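Cleaning kitchen worktops in shared student flats
Project report, Flusdale College
Submitted 28/05/2024

2. Method

We sent a questionnaire to students living in shared flats in Flusdale and got 59 replies. It asked who wipes the kitchen worktop, how often, and what they use. We also kept a cleaning diary in Ruppert House, where three of our group live. The diary was filled in by hand and typed up at the end of each week. 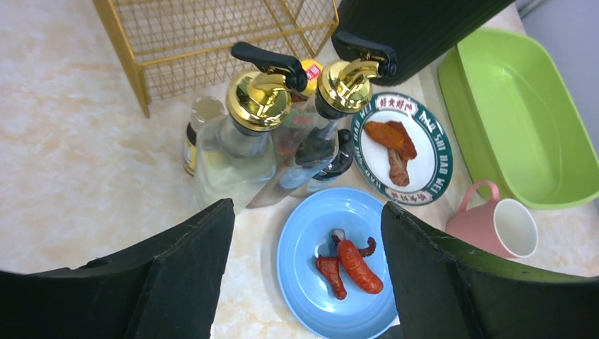
Bernd Hinrichs, our tutor, suggested leaving out the question about rent, so we did. One flat stopped filling in its diary halfway through and its entries are not used.

3. Results

Of the 59 people who replied, 46 said they wiped the worktop on the same day they cooked. The diary gave a less tidy picture - wiping was often left until the next person needed the space. Most used a damp cloth and washing-up liquid. A few bought a spray, and these were mostly in flats that shared the cost of cleaning things.
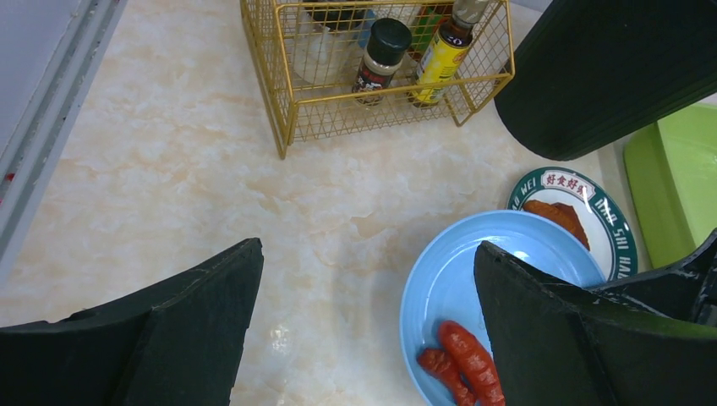 Flats with a written rota did not clean more often than flats without one, but they reported fewer arguments. We did not ask how long each rota had been in use. This should be added if the survey is run again in July.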